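Stovgate Table Guide
Section 4: Covering the table and setting out the blocks

Before you start, clear the table of mugs, post and good intentions. You will need the Tisis cover (part 2429), one small clamp (part 1801) and the foam blocks.

1. Shake the cover out, away from anyone's lunch.

2. Lay it over the tabletop with the matt side up and smooth it from the middle towards the edges.

3. Pinch the cloth at the middle of the front edge and fasten the clamp over it. Hand-tight will do.

Note: The clamp always raises a small wrinkle. You may spend 60 minutes chasing it round the table, as we have, or you may move on to step 4.

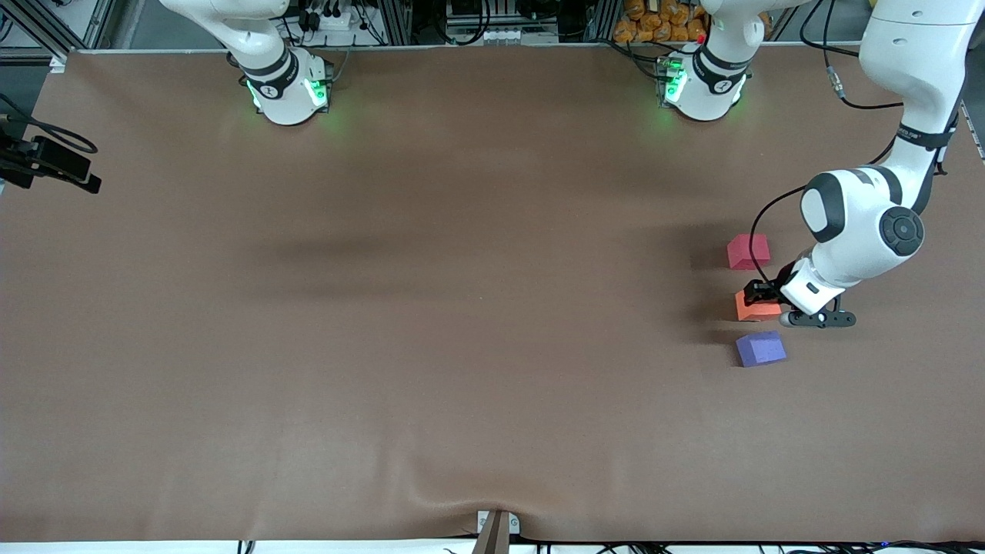
Words: Hadi Haddad
Stovgate guides, Grønli office

4. Put the first block down well clear of the clamp. The red-pink one goes at the top of the row, for no better reason than that we started that way.

5. Add the other two below it, close together in a line. Their tops slope, so anything you balance on them will leave – usually towards the floor.

6. Check the row from your usual side of the table. If it looks crooked, move the blocks and leave the cloth alone.

Caution: Do not pull the cover straight while it is clamped. Undo the clamp first. Replacement covers are part 1829, and Stestoden will want the old one back before sending it.

For washing and folding the cover, see Section 5.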